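Werkstatt & Lager > Sicherheit im Alltag > Regale

Kategorie: Checklisten zum Mitnehmen

Regalprüfung im Mai, meine Liste mit Kommentaren

Ich geh die Regale bei uns in der Werkstatt zweimal im Jahr durch, immer am Sonntag, da habe ich Ruhe. Die Liste stammt ursprünglich von Daranee Petchrat, inzwischen hab ich so viel reingekritzelt, dass sie sie kaum wiedererkennen würde!

[ok] Ständer stehen lotrecht. Wasserwaage an zwei Seiten anlegen, nicht bloß vorne — den Fehler hab ich lange gemacht.

[ok] Bodenanker fest. Mit 17er Schlüssel nachgezogen, einer ließ sich noch ein Stück drehen.

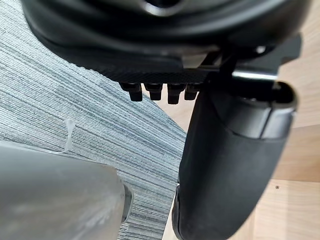

Schwarzer Kunststoff von unten, mit vier kurzen Zapfen.

[offen] Traglastschild lesbar. Am Istora hinten links ist die Schrift weg, neues bestellt. Bis dahin kommen da höchstens 30 kg pro Boden drauf, basta.

[ok] Böden ohne Risse. Taschenlampe flach drüberhalten, dann sieht man jede Macke (und leider auch den Staub).

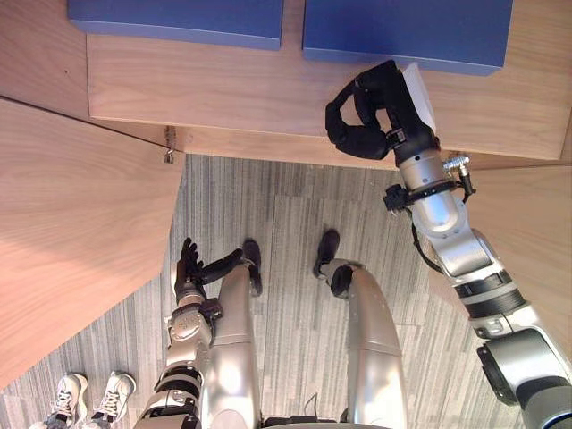
Zwei blaue Kästen auf hellem Holz.

[ok] Kanten ohne Splitter. Eine Stelle am Judov mit 120er Papier geglättet, hat keine fünf Minuten gedauert.

[offen] Wandbefestigung. Custódio Macedo meint, zwei Winkel pro Regal reichen. Ich nehm lieber drei, die Wand ist alt und bröselt mir beim Bohren immer entgegen. 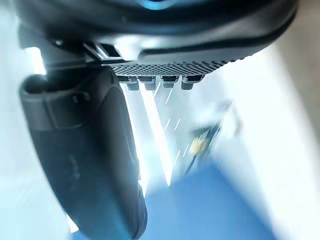
Beim Higuchi fehlten übrigens 19 Steckclips, und ich hatte mich schon gewundert, warum das Ding so klappert! Sind jetzt alle drin.

[ok] Schweres unten, Leichtes oben. Klingt banal, aber die Schraubenkisten wandern ständig nach oben. 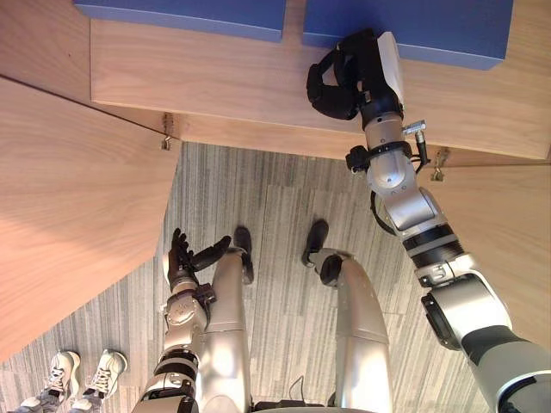
Foto: Werkstattarchiv Jirklow

[ok] Gänge frei, Tritt steht an seinem Platz.

[offen] Leiterfüße. Ein Gummi ist durch, Leiter bleibt gesperrt, bis der Ersatz da ist.

Nächster Durchgang im Herbst, die offenen Punkte schau ich mir vorher noch mal an.

Zuletzt erschienen
Leitern prüfen: worauf ich achte
Feuerlöscher und wo er hängen sollte
Dübel für alte Wände
Verbandskasten auffüllen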